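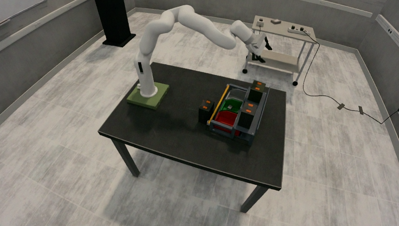 Huvia Matte Tabletop Coating, two-part kit, charcoal black. I bought this to redo the top of a workbench that had gone through two coats of floor paint and one of cheap varnish, all of which peeled. The kit is sold for desks, benches and shop tables. A large rectangular table with a dark charcoal-black top is the look I was after, with brighter things standing out on it the way a yellow bar or a green plate does. Small parts are easier to find on a dark surface if they are light colored, and harder if they are black screws, so think about what you work with before you pick the color. It also comes in gray.

What you get is a can of base, a smaller can of hardener, a foam roller, a stir stick and a sheet of instructions. The sheet is short but clear. You will need your own tray, gloves, masking tape and sandpaper. The roller in the box is fine for the first coat, but it started shedding on me during the second and I switched to a Premum one I had left over from doing doors. I would buy a spare before starting.

Prep took most of a Saturday. The old paint has to come off completely, and the sheet says to finish with a fine grit and wipe down twice. Once the two cans are mixed you have 38 minutes before it starts to thicken. I did the edges first and then the flat part, working away from the wall, and had time left over. The smell is strong. Open a door.

It says two coats. I did two and could see a lighter patch near one corner where I had sanded into the wood, so I put on a third. The first coat goes on thin and looks bad - leave it alone and it levels out. Wait 20 hours between coats. I tried to hurry the last one and got a fingerprint in it that I had to sand out.

After 4 months of use the surface has held up well. Solvent wipes off if you get to it the same day. Wood glue pops off with a plastic scraper. I dropped a clamp on it in the second week and it left a dent but the coating did not crack. The finish is flat, with very little glare under a shop light, and that was the main thing I wanted.

What I don't like: it shows dust. Sawdust, drywall dust, anything pale. I wipe mine down every evening and it still looks gray by noon. Greasy hands leave marks too, and those need dish soap. The lid on the hardener can also glued itself shut, so the leftover was no use to me.

I used the Jora kit on a shelf before this. Jora is cheaper and dries faster, but it stays a little soft and boxes stick to it. For a surface you work on, the Huvia is worth the extra money. For shelves I would save it.

Ezzat, 22/06/2020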